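Incidencia: presión baja en el circuito hidráulico de la cuchara trituradora
Equipo: Stullon, acoplada a excavadora
Estado: cerrada
Abierta por: Bastian Sperling, planta de Vilance
Asignada a: Aarne Räsänen, servicio técnico

Descripción del problema
La trituradora arranca bien en vacío, pero al cargar hormigón armado la mandíbula se frena y a veces se para. Empezó en noviembre, después de cambiar los latiguillos. El contador marcaba 500 horas. El filtro de retorno se sustituyó en la misma parada.

Primera respuesta (A. Räsänen)
Comprobad el caudal en la línea auxiliar con el aceite a temperatura de trabajo y mandad la lectura de presión en carga. No toquéis todavía la válvula limitadora.
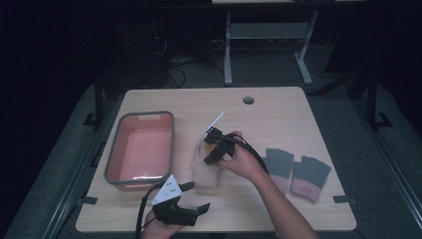
¿Hay que desmontar la cuchara de la excavadora para medir la presión en carga?
La medida se hace con la cuchara montada, conectando el manómetro en la toma de la línea de ida.

Seguimiento (B. Sperling)
Medido a las 18 h, tras unos 30 minutos de trabajo. La presión cae en cuanto entra material. Los acoplamientos rápidos son de la marca Stinero, montados con los latiguillos nuevos. Uno de ellos no cierra hasta el tope — queda una rosca a la vista.

Respuesta (A. Räsänen)
El acoplamiento que no llega al tope estrangula el paso. Despresurizad la línea, limpiad las dos mitades y cambiad la junta. El recambio sale del almacén de Eze y tarda 3 días.

Cierre
Junta y acoplamiento sustituidos. Presión estable en carga durante un turno completo. Queda pendiente anotar el par de apriete en la ficha de la máquina.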